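Kurkside Early Learning Program
Interim progress report to the Warkitz Fund
June 4, 2019

Grant purpose: hands-on math and fine motor activities for children ages three to five, delivered at the Kurkside center and through take-home kits.

1. Summary of the period

The program is on schedule in its classroom work and behind schedule on the take-home kits. Enrollment stands at 87 children, against a target of 80 in the original application. All of the new activity tables are in use. The first set of kits went out in April, three weeks later than planned, and the second set has not yet been packed.

Spending is within budget overall. One line, printing, will be overspent by the end of the year, and we are asking to move money to cover it (see section 5).

2. Classroom activities

Each room now has a math table open during morning free choice. The teachers rotate the materials every two weeks. So far the tables have offered sorting by color, filling and emptying, matching sets to numerals, simple balance scales, and pattern strips. Children choose the table for themselves and stay as long as they like.

Filling and emptying has been the most popular in the younger rooms. The older children lost interest in it by the second week and went back to the balance scales, so we have dropped it from the rotation for the pre-K rooms. The pattern strips were too long for most of the three-year-olds. Staff cut them in half and they are now being used.

The application said each child would have two teacher-led small group sessions a week. In practice the younger rooms have managed one. The morning schedule there is tight, with snack and outdoor time both falling before eleven, and the lead teachers did not want to shorten either. We plan to try a second session after nap beginning in the fall.

3. Staff training

Two of the three training days have been held. The first covered early counting and the language adults use with it. The second covered observation notes, which had been a weak spot. Before the grant, notes were kept differently in every room, and several rooms kept none during the summer. All rooms now use the same one-page sheet, filled out once a month for each child.

The trainer from Yammine has proposed moving the third day to late August, before the new school year starts. We agree with this change and ask that the Fund note it. There is no added cost.

4. Take-home kits

Fifty kits were planned for the first set and 50 were sent home. Each holds a bag of small objects for counting, a set of cards, and a sheet of suggestions for families. The supplier, Sterilholm, delivered the cards late and with the numeral 6 missing from part of the order. Replacements came without charge, but the delay set back the whole packing schedule.

Families returned 15 comment slips. Most were short and positive. Several said the suggestion sheet was too long, and two asked for it in Spanish. A shorter sheet in both languages is being prepared for the second set — this is the main reason for the higher printing cost.

One of the suggestions on the sheet is to carry small things from one bowl to another with a spoon, counting aloud.

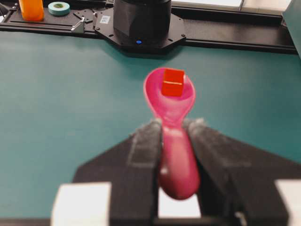
Spoon activity: a red cube in the bowl of a pink plastic spoon.

Families liked the spoon suggestion because it needs very little from the kit. It will stay on the shorter sheet. The card game will be rewritten, as the rules confused both adults and children.

5. Budget

Materials and training are each slightly under budget. Printing is expected to run over once the bilingual sheets are done. We request permission to move $3000 from materials to printing. The total grant amount would not change.

6. Next period

Pack and send the second set of kits by the end of September.
Hold the third training day.
Begin afternoon small groups in the younger rooms.
Collect a full set of observation sheets from every room, including over the summer.

The final report will follow the schedule in the grant agreement. Receipts for the period are attached separately, along with the training sign-in sheets.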